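December 2019, bench notebook, dye and finish side

Bidwood madder, fourth vat series. Writing this up while it's fresh, mostly so I stop relying on the scraps of masking tape stuck to the shelf.

Quick recap for anyone picking this up cold: we've been trying to get a real warm coral on wool out of the Bidwood root (the batch dug in May and dried in the loft), without it sliding into brick. The Prarken root gives brick every time, a very nice brick, but we have plenty of that. What I want is the color you get at the thin end of a peach, and last week's skein 3 came so close that I've been thinking about it ever since!

Today's weights. Dry wool 282 g, the Toma two-ply, scoured yesterday and left in the rinse water overnight. Ground root 123 g, which is a bit under half the weight of the fiber. Alum as before. Chalk: a pinch in the first pot, none in the second. I split the wool evenly by eye and then weighed the halves afterward, and they were close enough that I didn't fuss.

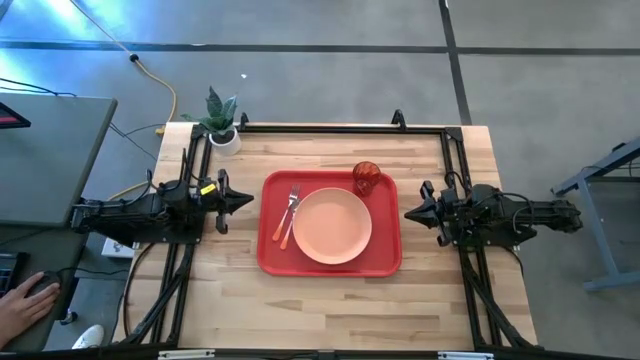 Heat is the whole game with this root. I brought the first pot up slowly and held it well short of a simmer, and the color that came off in the first half hour was a clear orange-pink, really lovely, like weak tea with a sunset in it. The second pot got away from me while I was labeling jars and went a good deal hotter, and the brown arrived in the wool right at the tips. For a target I've given up on the paint cards and am going by the plate on the red tray, because that peach is as near as I can get to what I'm after, and having the red right up against it is a good check on how pink the yarn reads. Pot one, rinsed once, leans slightly more orange than the plate. Pot two isn't in the same family at all. Still a good yarn, it would make a terrific border.

Notes on the water, since it came up again. The Cultomwood well water is hard and I'm more and more sure that it pushes everything toward red. The rain barrel water gives softer shades but takes forever to strike. Half and half is what I used for both pots today. If I had the patience I'd run the same root in all three waters on the same afternoon with the same stove. Putting that down for January.

Grinding: the coffee mill is fine for small lots but it heats up and the powder smells toasted by the end. Not sure it matters. The coarser stuff from the hand grinder settled to the bottom of the pot and gave up less color, but it also rinsed out of the yarn in no time, and I spent ages picking fine powder out of pot one. Try the coarse grind in a muslin bag, soaked overnight before any heat goes on. I have a feeling about this one.
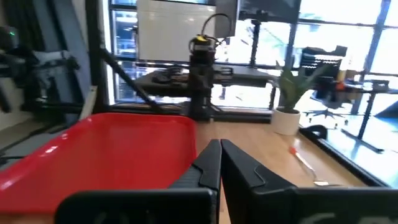 The overnight soak also means we could pour off the first cold water, which carries most of the yellow. I did this by accident on the second series (went home, forgot, came back to a bowl of something the color of apple juice) and the bath afterward was noticeably pinker. So the plan for series five is soak, pour off, keep the pour-off in its own jar for yellows, then go up slowly with fresh water. Worth doing the yellow jar on a scrap of the Toma too, just to see.

Afterbaths: both pots still have plenty in them. Dropped a small undyed skein into each and left them on the lid side of the stove with the heat off. Will pull in the morning.

Light test strips from the earlier series are in the south window, half covered with foil. No fading on the alum ones that I can see. The unmordanted strip has gone sad.

Yarn on hand: 2,283 yards of the Toma still undyed, which sounds like a lot until you lay out the blanket. The coral stripe alone needs enough that it has to come from a single pot, no matching across batches, I've learned that lesson.

To do
Wash the big pot properly, there's a ring.
Write the ratio on the jar lids as well as the jars.
More chalk.
Sort the Prarken root into thick and thin pieces before grinding, the thin ones seem to carry more dirt than dye.
Pull afterbath skeins, hang in shade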